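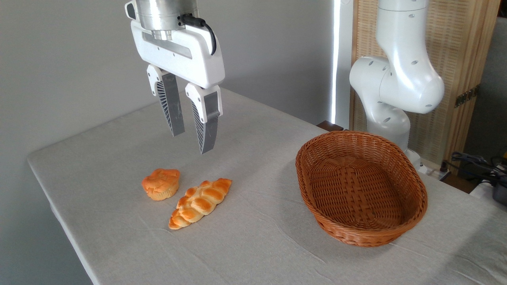
Muffin, braided roll, basket. Gripper open above the two baked goods.

Thread on how we collect demonstrations for the pick-and-place model at Tedholm. Mostly notes for the people who asked after the February writeup. 1/

The task is "put the bread in the basket." An operator drives the arm by teleop and we log joint positions, gripper width, the fixed camera and the text prompt. One episode is one full attempt, start pose to release. 2/

We have 397 episodes on this task. 280 passed review. The rest stay on disk with a reject code and don't go into training. 3/

Most common reject code is R2, operator pause. If the arm hovers for a few seconds while the operator thinks, the model learns to hover. Tanko Oyelaran wrote a filter that trims idle stretches, but it also trimmed slow approaches, so review is by eye again. 4/

Item placement: we started with the items far apart. The policy did fine on those and fell over when two items were close, because the fingers have to come down beside one without shoving the other. Close pairs are now their own category in the layout sheet. 5/

The muffin and the roll want different grasps. For the muffin we close on the sides, below the dome. For the roll we ask operators to close across the short axis, so the wrist has to turn to match however it lies. Wrist rotation was badly underrepresented in the first batch. 6/

Layout comes from a script, 8 start layouts per session. Before the script, people put the basket wherever it was convenient, and you could predict the operator from the basket position. Sofia Spanos found that with a plot that took her ten minutes. 7/

Light: window light changes through the day and we leave it alone. Session start time is logged. The held-out set includes late afternoon on purpose. 8/

Prompts: three wordings per layout, written by Soledad Hutchins. "Bread" is ambiguous when there's a muffin on the table. We now name the item. Old episodes were relabeled by hand. 9/

Target is 3,000 accepted episodes over all the tabletop tasks. At the current pass rate the bottleneck is review, so Musa Aliyu is building a faster viewer. 10/

Layout script and reject codes go up once Salamatu Haruna has cleaned out our internal paths. Will reply to this post with the link. 11/11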